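# About Llorente

Llorente is a small practice in Flullham. We work with autistic children and teenagers, with the adults they turn into, and with the people who live alongside them. We started as one rented room above a dentist and we now have two sites, the second being in Nastinstead, which is easier to park at and harder to heat.

Most pages like this one promise a lot. We have read plenty of them, and we'd ask you to read ours with the same suspicion you would bring to an advert for a mattress.

## What we do

We offer speech and language therapy, help with eating and sleep, support for parents, and advice to schools. Sessions last 50 minutes for most children and half that for the youngest. A first meeting is with the adults only, so that your child doesn't have to sit and listen to a list of everything people find difficult about them.

After that we write to you with what we think we could help with and what we think we couldn't. Sometimes the second list is the longer one. We have sent families away with the advice to wait six months, and we don't charge for that letter.

## What we don't do

We don't train children to look people in the eye. We don't use sticker charts to stop a child flapping, rocking or humming. We don't sell supplements, weighted anything, or a course of twelve downloads, and we take no commission from anyone who does.

We also don't talk about "unlocking" children. The word turns up in nearly every brochure that lands on our mat and we have yet to hear a parent use it.

Social skills groups deserve a paragraph of their own. We ran them for years. The children learned to take turns in our room, with our staff, on a Tuesday afternoon, and then went back to a playground where none of that was on offer. Some of them enjoyed the company, and that is worth something, but it wasn't what we had told parents they were paying for. We now run a club instead. It has Lego, a kettle and two adults, and it makes no claims.

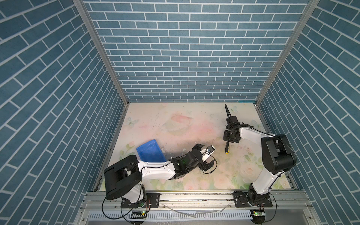

Viola Cirillo wrote to us after her son's first term at the club, and agreed that we could print part of her letter. She said she had been cross, to begin with, that there was no plan and no target, and had very nearly asked for her money back. What changed her mind was that he asked when the next one was. She added that she still thinks we are too slow to answer emails, and that our form for new families asks for the same address three times.

She is right about the form. It now asks twice.

## How we judge whether it works

With difficulty. Children grow and change whether or not they see a therapist, and it's very easy for a practice to take the credit for a birthday. We agree two or three plain aims with each family at the start, in their words, and go back to them every April. An aim might be "can tell us when something hurts" or "gets through a haircut". If there has been no movement after two reviews, we say so and suggest stopping.

Last year we finished work with 19 families. Fourteen told us that things were better at home. We don't know how many of those would have said the same without us, and we're wary of anyone who claims they would.

You'll find no star ratings on this site. Happy families fill those in, and so do furious ones, and the large group in the middle is making tea.

## Who runs it

Renzo Barbieri set up the practice after a long stretch in school services, where he had a caseload of 271 children and a car full of laminated cards. He still sees families three days a week. The cards are in a cupboard in Nastinstead and you're welcome to them.

All our therapists are registered with their professional body, and you should check this, here and anywhere else you are thinking of going. Ask for the registration number. If someone is offended by the question, try another practice.

Two autistic adults are paid members of our team. They read our letters before they go out, and have cut a good many phrases we were fond of. One of them cut most of an earlier version of this page.

## Fees and funding

A full assessment costs £600, including the meeting, the visit to nursery or school, and the written report. There's no booking fee. If you are already on a waiting list for a public assessment, stay on it, whatever a private practice tells you, and ask your local authority whether it will accept a private report before you spend anything. Several won't, or will only accept part of one.

We keep a few free places each term for families in Flullham and Okville. We don't ask for payslips.

## Getting in touch

Ring or write. The phone is answered on weekday mornings, and by a machine the rest of the time. We aim to reply to emails within a week (see Viola's letter) and we're working on it. If you need help urgently, please speak to your GP first, as we are not an emergency service and can't act as one.

Page last checked 11/2/23.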